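October, shop notebook, carburetor bench

Second pass on the three-barrel... crossed out, wrong car. Second pass on the Idetti coupe, the one with the stumble off idle. Picking up from the previous page.

Float levels rechecked with the bowls off and the gasket surface clean. Front carb was low, rear was where I left it. Bent the front tang, set it again, checked drop as well as level. Drop had not been looked at last time. It was too far and the needle was hanging up at the bottom of its travel on every third or fourth try by hand. New needle and seat from the Gaka kit. The kit gasket for the seat is thicker than the old one, so level has to be set after the seat is torqued and not before. Wrote this on the inside of the kit lid too.

Accelerator pump: old cup was hard, edge curled. Soaked the new one in light oil overnight. Stroke now gives a solid shot from both nozzles with no lag at the lever. Rear carb had a lazy check ball. Cleaned the bore with a wood dowel and solvent, dropped the ball back in, tapped it once with a brass drift to seat it. Holds.

Throttle shafts: rear has side play you can feel. Front is fine. Not bushing it this round. If idle will not settle after sync, come back to this before touching anything else.

Vacuum leak check with the engine at fast idle, propane wand, no open flame, fan on. Response at the rear carb base, driver side. Pulled it. Base gasket had been reused and had a fold in it near the stud. Flange itself is bowed. Put it on the plate with paper, worked it down until the marks went all the way around. New gasket dry, nuts snugged in a cross pattern. No response on the second wand pass.

Ignition, for completeness:

- Points gap reset, faces dressed, then dwell checked at idle and off idle. Dwell wanders a little when revved. Distributor bushing is suspect.
- Advance weights were gummed. Cleaned, one drop of oil per pivot. One spring does not match the other. Factory parts book shows a mismatched pair, so it stays.
- Vacuum can holds on the hand pump.
- Plug wires all inside spec for their length. Number five boot was torn. Replaced.

Road test with Kylie driving. She reports the stumble is gone from a standing start and still there on a rolling tip-in at low speed in top gear, warm engine only. I could not get it to do it with me driving. She rolls into the pedal slower than I do. That points to the transition circuit and away from the pump. Next step is to pull both idle tubes and run a wire gauge through the transfer slots.

Linkage sync done cold first, which was a waste of time. Repeated warm. Disconnect the rear rod before setting the front idle stop, then adjust the rod until it drops on the ball without moving either lever. If you have to push it on, it is wrong.

**Trornia wagon**

Brake work, carried over. Left front wheel cylinder weeping behind the boot. Bore has pitting past the cup travel on one side only. I would have honed it ten years ago. Ordered a pair. Shoes on that side are contaminated and go in the bin; right side shoes are still good but are being replaced with the left.

Drums measured in several spots each. Left front has a ridge and is close to the limit. Turning it would put it over. Kylie Sheehan is calling Nwankwo to see whether they still have drums for this axle or only the later wide ones, which bolt up but foul the backing plate lip. Do not let anyone grind the lip.

Master cylinder pushrod has no free play at all. Somebody adjusted it out to hide the low pedal. Backed it off until there was a small dead spot at the top of the pedal. Pedal is now honest and low, as expected with the shoes this far out. Adjust shoes first, pushrod last. That order needs to be on the sheet for this car.

Hard line across the rear axle has surface rust under the clip. Scraped it, and the metal under it is pitted. Replace. 3/16 with a double flare both ends. Bend the new one off the old one before the old one gets thrown away (see last month).

**Wiring, same car**

Dash lights go out when the headlight switch is warm. Voltage drop across the switch is 2 volts on the dimmer side after it has been on a while, near nothing cold. Rheostat coil has a corroded patch where the wiper parks. Cleaned with a fiber pen. Better, still drifting. Switch body is riveted, so a proper repair means drilling it. Holding off until I know whether the replacement has the same detents.

Ground strap from block to firewall was missing altogether. Made one from braid. Fuel gauge, which was on the list as bad, now reads. Removed from list. Temp gauge still pegs. Sender unplugged, gauge drops, so it is the sender or the wrong sender. Thread is right. Resistance cold is way under what the book gives.

**Paint and trim**

Sanded the quarter patch on the coupe. Guide coat shows one low spot behind the wheel opening, about a hand wide. Skim coat went on before lunch and was ready to block by mid afternoon. Started with 80, finished at 180. Still a hair low at the bottom edge. One more skim, thin, and feather farther out than seems needed. Last time I stopped too close to the patch and it telegraphed through the primer.

Primer gun was spitting. Fluid tip was loose, not blocked. Check the tip before stripping the gun.

Stainless trim from the left side is straightened except for the end that goes under the door edge. Working from the back with the nylon hammer on the sandbag. Do not file it yet. There is a high spot and a low next to it, and filing the high now takes metal that is needed for the low.
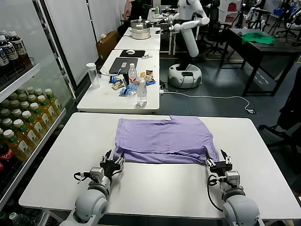
Order of work on the remaining stainless: straighten, file, then paper up through the grits, then the wheel. Stop at each grit until the scratches from the last one are gone in raking light. The sisal wheel gets the cutting compound only. It was loaded with something white when I picked it up and it dragged. Raked it clean and recharged it.

Clips: 40 on order. Old ones are not worth replating. The studs on the two end clips are longer than the rest and do not come in the set, so save those. They are in the lid tray, in a bag marked ENDS.

**Open items**

- Coupe: idle tubes and transfer slots, both carbs
- Coupe: distributor bushing, measure shaft play with the cap off
- Coupe: second skim on quarter, block, guide coat again
- Wagon: drums, waiting on Nwankwo
- Wagon: rear axle hard line
- Wagon: temp sender, compare part number with the one in the drawer
- Air compressor: drain it. Water came through the blow gun again this afternoon
- Dwell meter lead is broken at the clip. Works if you hold it. Fix it

4:30, checked the coupe for fuel smell after it had been sitting hot. Dampness at the front bowl gasket, passenger side corner. Screws took another quarter turn. Look at it cold in the morning before starting it.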